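### 4.2 Pose recovery under marker dropout

Each hand-held gripper carries a cube printed with square fiducial markers. The pose of the gripper is estimated from whichever faces a camera can decode, and the estimate is passed to the filter described in Section 3. A single visible face gives a full six-degree-of-freedom pose, but the rotation is poorly conditioned when the face is seen almost head on. Two visible faces remove most of the ambiguity. We therefore treat the number of decoded faces as the main input to the measurement covariance, and the distance to the camera as a secondary one.

The wrist cameras were added to the Stulotura pipeline in January. They look past the finger pads into the room, so their images contain static structure (ceiling, windows, furniture) that supports visual odometry when no marker can be read from the head camera. They also see the cube of the other gripper from time to time. When they do, the relative pose between the two hands is measured directly, without going through the head camera.

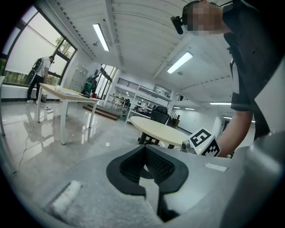 The relative measurement enters the factor graph as a binary constraint between the two gripper states at the same timestamp. It is rejected if its Mahalanobis distance to the predicted relative pose exceeds a fixed gate. The gate was set by hand on a held-out set of 22 episodes and was not changed afterwards. We did try to learn it. The learned gate accepted too many flipped poses during fast wrist rotation, and the fixed one was kept.

Two failure cases need separate handling. The first is motion blur, which affects the marker corners before it affects the odometry features. The second is identity confusion. With several operators working in a shared space, a camera may decode a marker that belongs to another rig, and the geometry of that detection can look entirely reasonable. Marker IDs are assigned per rig by the Tarigan session tool, and any ID outside the assigned block is dropped before pose estimation. Early sessions at Standon were recorded before this rule existed and were reprocessed with it.

Odometry features on moving people are a weaker version of the same problem. They are removed by the robust cost in most cases. We do not run a person segmenter at this stage, as its latency exceeded the budget of the online preview.

**Figure 4.** Views from the gripper cameras and the head camera in a session with hand-held grippers.
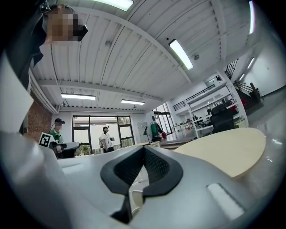 Why not rely on visual odometry alone and leave out the markers? Odometry drifts, and the two wrist trajectories drift independently, so the distance between the hands becomes unreliable within one episode. The markers tie both trajectories to the head frame whenever a face is decoded.

The fused estimate was evaluated on 3,834 episodes, of which 2,970 contained at least one interval where neither cube was decoded by the head camera. Dropout intervals were usually short, with a median of some 200 milliseconds. Intervals at the end of a reach were longer, as the forearm tends to turn the cube away from the head. For these, the backward pass of the smoother matters more than the forward one, and the online preview shows a visible jump when the marker is reacquired. Stored trajectories do not have the jump.

Disposal tasks are a useful check because the release point is constrained by the opening of the bin. The operator holds the object over the opening, opens the gripper, and withdraws. The recovered jaw position at release should fall inside the rim. We mark an episode for manual review when it does not, and the reviewer decides between a tracking fault and a missed drop. 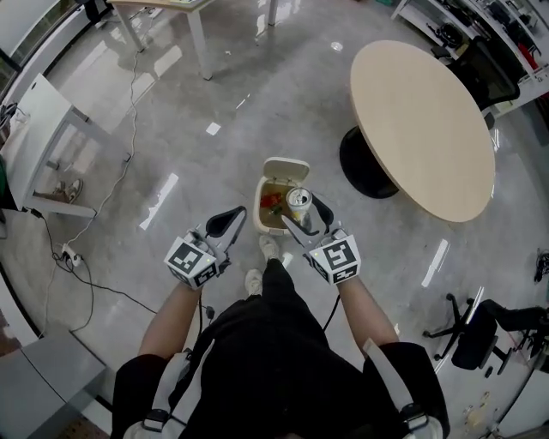 The release time itself is taken from the jaw width signal and not from the video. A first-order low-pass filter is applied to the width, and release is declared when its derivative passes a threshold. The filter introduces a fixed delay, which is subtracted before the trajectories are cut into segments. Segment boundaries produced this way are used without further adjustment by the Humcombe policy trainer (Section 5).

Clock offset between the wrist and head streams is estimated once per session by cross-correlating angular speed. Hofstetter and Tambunan treat the offset as a state in the filter; in our data it was stable enough that the extra state gave no gain and slowed convergence in the first seconds of each episode. Sessions in which the correlation peak was not unique were excluded from the evaluation.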